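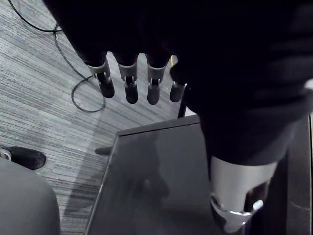

**Can you buy the Widix cover kit without buying a hand from Vumon?**

It's sold separately and it fits most four-finger-and-thumb hands in the adult size range. You need to send Vumon your palm width and the distance from knuckle to first joint before they'll ship.

OK. The rest of this is my notes from the two weeks, typed up fast before the newsletter goes out. Prices are what we were quoted in August, check before you order.

**What's in the box**

Widix is a soft cover set for robot hands and forearms. Ribbed glove for the palm and back, loose sleeve for the arm, slip-on fingertips, a bag of little ties, one plastic tool for working the glove over the knuckles. The finger joints stay bare. That's on purpose, Vumon says covered joints pinch fabric and the fabric always loses. Having lived with a fully covered set last year – agreed.

Two ways to get it. One hand, one sleeve: $774. Both sides plus a second set of fingertips: $1183. If you have two arms get the second one, the math isn't hard. Shipping to Flallalmont was extra and slow. Trial period is 14 days and the clock starts when they ship, which I'd call cheeky. We lost a good chunk of ours to a loading dock.

**Fitting**

Fiddly the first time. Gloves go on with the power off and the hand lying open. Start at the wrist end, work the palm down flat, then each finger gets pulled through its own opening and the cuff seats behind the metal. The plastic tool is good. The printed sheet is bad, has the left and right drawings swapped, and I put a glove on the wrong hand and wondered for a while why the thumb was fighting me.

Second time went quick. I did the pair while waiting on a download.

Sleeve is easier, it just bunches up. Leave slack at the elbow. Pull it too tight and the arm will drag it up on the first long reach, and then you've got a cuff riding over the glove and you're stopping to fix it. Vumon's own settings sheet says nothing about slack. It should.

Fingertips push on with a twist. Rated for 500 hours of contact before swapping, according to the card. No idea if that's right, we didn't get anywhere near it.

**What we ran**

Mostly slow stuff. Hand over a table, fingers down, hold. Close, open, hold. Then two-hand work, one above and one below, bringing the tips toward each other and stopping short. That last one is where covers usually get in the way on our setup – one glove grabs the other and the whole run is junk. So I was most curious about it. 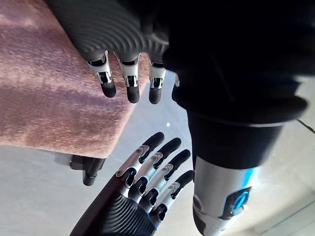 *Fingertips to fingertips with a gap left between them. Blue ring lit on the forearm.*

It did well. The ribbing is tight to the hand so there's not much to catch. We had one snag in all the two-hand runs and it was the sleeve, my fault, see above about slack. Tips cleared each other every time we asked them to clear. When we let them touch they slid a bit, then held. I'd like them grippier. For pens and paper cups they were fine. For a glass jar I wanted more.

Status lights on our arms sit on the lower forearm, so the sleeve has to stop above them. Widix has a fold line for exactly that, and it stayed where I folded it. Small thing, but I've had covers that swallowed the lights completly and then you're peeking under cloth to see what state the arm is in. Don't do that. Buy somthing shorter.

**Fussy bits**

- Black only. They told us a light gray is coming. No date.
- Dust shows. So does carpet lint, badly. Keep a lint roller in the drawer.
- Gloves are hand wash, air dry, overnight for us. Means you want a spare pair if you run daily.
- The ties are too short for a thick forearm. I used my own.
- Heat: the long session left the palm warmer with the glove on than I'm used to bare. Nothing tripped. I'd still give it a rest between blocks.
- The bag it comes in is nice, I'm keeping the bag.

Cables. Please sort your cables before you fit any cover, ours or anyone's. A sleeve hides a strained connector really well. I route everything down the back of the arm and check it with a full slow reach, both directions, before the fabric goes on. Then again after.

**The fitting service**

Vumon doesn't do visits. Říha does, and they're the ones who'll come out to Flallalmont and fit a set for you, set the slack, and trim the finger openings if your hands are an odd size. We booked them for the second fitting just to see. Worth it if it's your first set or if your hands have been repaired and don't match the sizing chart any more. If you've done covers before, skip it and spend the money on spare fingertips.

One good tip I stole from the visit: mark the inside of each cuff with a dot of paint pen, one dot left, two dots right. Solves the swapped drawings problem forever. They also re-seated a fingertip I was sure I'd put on properly. I had not put it on properly.

Returns, in case you need it. Unwashed, in the bag, inside the trial window. A trimmed glove can't go back, so don't let anyone near it with scissors until you've decided.

**Would I pay for it**

For two-hand work, I would. The pair at $1183 is a lot for fabric and rubber, and I said so to Vumon, and they said the tips are the expensive part, and I said then sell me the tips cheaper. We'll see. The single at $774 I can't really recommend to anyone unless you truly have one arm.

If you only do pick and place with one hand and your covers are still in one piece, stay put. Nothing in Widix is going to change your day. If you're losing runs to snagged gloves, it's the best of the ones I've tried and the fold line alone will save you some swearing.

We're keeping ours. The old set is going in the spares cupboard if any member lab wants it for parts – two gloves, one good sleeve, one sleeve with a hole at the elbow. Free, you collect.

Sizing sheet is pinned up by the door at Flallalmont, take a copy. If you measure your hands against it and get a number between sizes, Vumon says go up, Říha says go down. I went down and it was right for us.

Next issue: chargers, finally, and the reader letters I didn't get to.

– Fatima Yusuf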